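Okay, bricks thread! I've been sorting the big toy bricks all evening and I have so many thoughts, so here we go, in no order at all.

First thing: if you've got a bin of the chunky ones (the big 2x2 kind little kids can't swallow), dump the WHOLE thing out. Don't pick from the top. I did that for months and never once saw the bottom of the bin. There was a sock down there. There were raisins. There was a puzzle piece I'd already given up on and thrown the puzzle out over, ugh.

I'm working on the white table by the window this time instead of the rug, and wow, why did I wait so long. Everything shows up on white. Crumbs, hair, that sticky film you get on anything a toddler has loved. My back is happy too!

Ours came in two batches. Half from a yard sale over in Ornville, half from my sister, who was so glad to see them go that she carried them to my car herself. The yard sale ones were the dirtier half by a mile.

Washing: mesh laundry bag, warm water in the sink, a squirt of dish soap, swish swish swish. Then an old toothbrush for the studs, and a bottle brush for the hollow underneath. I tried the dishwasher once and a couple of them came out with a chalky look I didn't love, so I'm a sink person now.

Drying is the slow bit. Studs up and the water just sits inside the brick forever. I lay them on their sides on a towel, flip them before bed, and they're good by breakfast.

And the reds!! I'd forgotten how good a clean red brick looks. It's such a happy color. I stood one up on the table by itself and kept going back to it like it was a piece of candy.

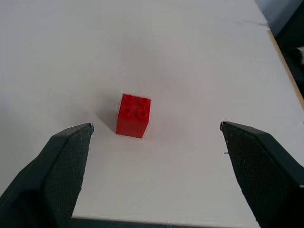
Do you have to sort them by color?
Only if you enjoy it, because the kids will mix them again before lunch, and sorting by size makes building easier anyway.

(I enjoy it. I sort by color. I know what I am.)

My setup is 3 tubs, the shallow Oredeck ones with the snap lids. Reds and yellows in one, blues and greens in the next, and the last one is for all the odd stuff: wheels, windows, the little slopes, an animal or two. Shallow is the big thing for me. If a kid can see the brick they want, they don't tip the tub over to find it. Well, they tip it less.

Labels: I put a strip of tape on the end of each tub and drew a block in marker with the right colors. No words needed, and my 3-year-old can put things back without asking me. She's very strict about it, too. I got told off for a green in the wrong tub.

Check each brick as it dries! Run a thumb around the bottom edge. I found 5 with cracks or chewed corners sharp enough to scratch, and those went straight out. The rest are in great shape, and some of them are older than I am, I'd bet.

Tubs are now on the low shelf, lids off during the day and on at night. The table is wiped down and I'm going to go sit on something soft. Wooden train tracks are next, probably in May, when I can hose things down outside :)

Filed under: Home & Kids > Toy Cleanup
3 min read
844 likes

Comments

The mesh bag!! I've been chasing bricks around the sink like an idiot. Doing this tonight.

We have the Stener tubs and the lids pop off if you look at them funny. Are yours holding up?

> Two years so far and one cracked corner, and that was me standing on it.

Drawing the block on the label is so smart. Mine can't read yet and everything ends up in whatever tub is closest.

Raisins at the bottom of the bin, every time. Same here.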